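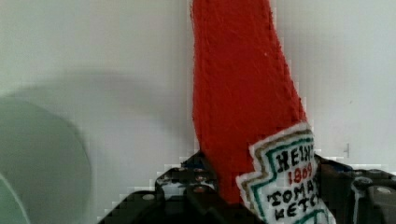 How I Teach a Robot Arm to Pick Up Soft, Floppy Stuff (by Remote Control!)

I get asked a lot how to start recording demonstrations on a tabletop arm, and my answer is always the same: start with toys. I have a whole bin of play food and I love every piece of it. You can drop it, squeeze it, fling it off the table by accident, and nothing gets hurt except your pride.

This walkthrough is for a simple pick and place job driven with a hand controller. I use a Sellholm controller and record with Surdu, but any setup that saves the camera views and the arm's motion together will do fine.

What you need: an arm with a two-finger gripper, a wrist camera, one or two more cameras looking at the table, and some props.

Step 1. Set up the table

Put out the thing you want moved, the place you want it to go, and a few items that have nothing to do with the job. I like a busy table (plates, bowls, a bit of fruit) so the robot learns to pay attention to the right thing. Leave yourself a clear landing spot for the gripper, though!

Check the overhead view before you go any further. Look at where the arm blocks it and where the cables go when the wrist moves. Mine love to swing across the plates.

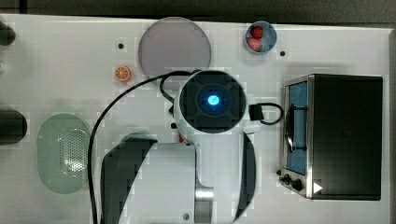
The table from overhead, with the wrist over the middle.

Step 2. Practice without recording

Drive the whole task a few times with the recorder off. I can't say this enough! My first ever session was a mess because I hit record on Monday morning before my coffee and spent the whole time remembering which way was left.

Go slower than you think you need to, but keep moving. If you stop to think in midair, the robot may learn to stop in midair too (mine did, and it was very dramatic about it).

Step 3. Line up the grasp

Soft bottles are a great first object and also a bit sneaky. Grab one up by the neck and it can flop over. Go for the wide part, bring the fingers in square to the sides, then close gently and watch the wrist camera. When the fabric starts to bulge, stop squeezing.

If the bottle is lying down, turn the wrist first and come down second. Doing both at once is how I end up pushing things across the table.

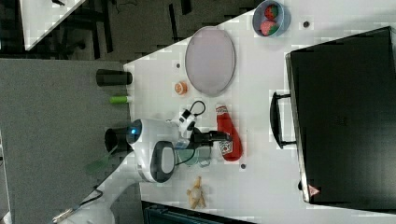

Fingers over the middle of the ketchup bottle.

Step 4. Record your first batch

I do 40 demos, then take a break. Start each one from the same arm pose, but move the props a little every time: slide the plate, turn the bottle, swap the fruit around. End each demo the same way as well, with the gripper open and backed off.

Fumbled one? If you recover in a second or two, keep it. If you chased the bottle halfway to the edge, toss it and go again.

Step 5. Watch everything back

Yes, all of it. My friend Lensa Tesfamariam got me into this habit and I grumbled the entire time, but she was right. Play the wrist view next to the overhead view and make sure they stay in sync. Rename the keepers right away, while you still remember what "test_final_b" was.

Then train on that first batch, see where the arm gets confused, and record more demos of exactly that part. Next up on my list is opening and closing the toaster oven door, so wish me luck with that handle!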